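June, late afternoon. Flastis sim, corridor approach to the counter

Reran the Nakodberg policy on the Tramell kitchen layout. 96 successes out of 259 starts, well short of the figure we were quoting last month. I don't trust the old one: it came from 50 starts, all on the same seed.
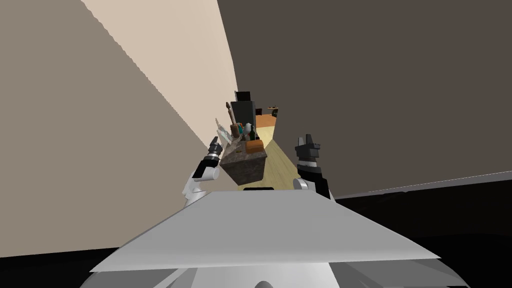
Head view in sim, both grippers up, counter ahead between the walls.

The bottle and the kettle-shaped thing sit very close together. I suspect the Brunet scorer passes a grasp on either. Check 2 logs by hand before anyone plots this.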